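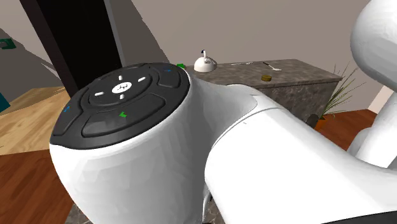

Grisusska Catering, Lestulville: Kitchen Staff Meeting

Minutes of the meeting held on 24 February 2024 in the Buthelezi Room

Present: 12 kitchen and serving staff, the kitchen manager, the shift leads from both sites, the staff representative (chair) and the trainer from the automation project. Apologies were received from the Ciltwood night team, who were on shift.

1. Welcome and last minutes
The chair thanked everyone for giving up part of a Saturday, and thanked the early shift in particular for staying on after what had been a very full breakfast service. The August minutes were agreed with one correction: the new lockers are for Ciltwood and not for the main kitchen.

2. Where we are with the arm
The trainer took us through the work so far, all of which is still being done in the simulated kitchen on the computer. The idea is to try out the fetching and laying-out jobs there before any arm is put in at Ciltwood. There was a good long talk about which jobs people would be glad to hand over and which they would not. Putting out utensils was a popular one to lose. Tasting, plating and anything to do with a customer's allergies will stay with staff, and the manager asked for that to be written down plainly, so here it is.
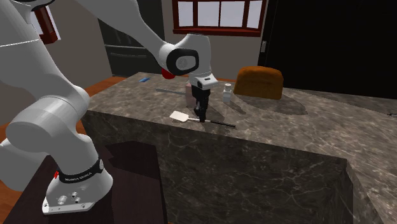 Simulated kitchen: the arm over the island, with the white spatula and the loaf on the counter.

A member of the prep team asked whether the counter would be laid out to suit the arm or to suit the cooks. The trainer said the cooks should come first, and would like two people from prep to sit in on the next round and say where things really live during a shift — the drawings they were first given were tidier than any of us remember being. Two names were put forward and will be confirmed once the rota is out.

3. Hours and jobs
This took up most of the morning, and rightly so. The manager repeated that no contracted hours will be cut during the trial, which is to last 33 weeks. Several people said they were grateful to hear it but would feel easier with it in a letter, and the manager agreed to send one to all 55 staff across the two sites. The serving team also wanted to know who answers for a breakage when the arm is working beside them. It was agreed that it should not go on anyone's personal record.

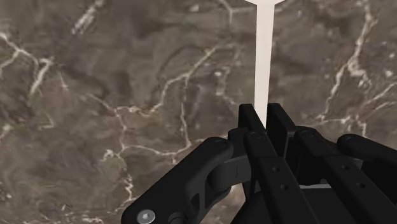
The question of pay for those who learn to run the arm was raised again. The feeling of the room was that looking after a machine is a skill and should be paid as one, and that the training should be open to part-timers as well, including those who only work evenings. The manager could not promise a rate today but will bring a proposal to the next meeting.

4. Any other business
The walk-in fridge door at Ciltwood is sticking again. Reported twice already; the shift lead will chase.

Actions
Manager: letter on hours; proposal on pay for trained staff.
Trainer: arrange the session with prep.
Chair: pass these minutes to the night team and collect their questions.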